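Eltora Kabinentrolley 66

Eltora nennt den Trolley »flughafentauglich«, was bei einem Koffer wenig heißt. Entscheidend ist, ob er an Umsteigeflughäfen mit Messrahmen durchkommt. Laut Hersteller: ja, bei allen Linien. Wir würden vor dem Abflug nachmessen.

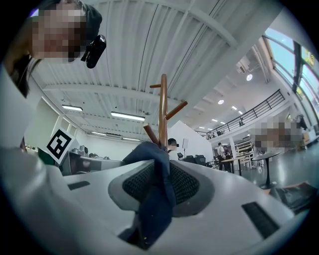 Die Laufrollen stammen von Gillow und sollen 700 Kilometer Terminalboden aushalten. Einen Prüfbericht dazu haben wir nicht gesehen. Das Kleiderfach ist knapp: Ein dunkelblaues Stück Stoff, zusammengedreht wie das vor dem hölzernen Garderobenständer, passt hinein, ein gebügeltes Sakko eher nicht.

Preis: 92 Euro. Die Variante Tumska kostet 93 Euro und unterscheidet sich, soweit wir sehen, nur im Griff.
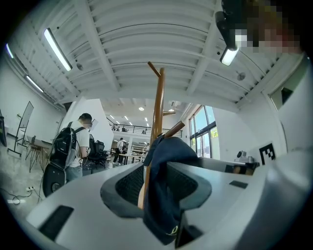

Garderobenständer aus Holz, warmer Braunton

Garantie: zwei Jahre, Rollen ausgenommen. Lieferbar wieder ab August.

Text: Clifford Lévesque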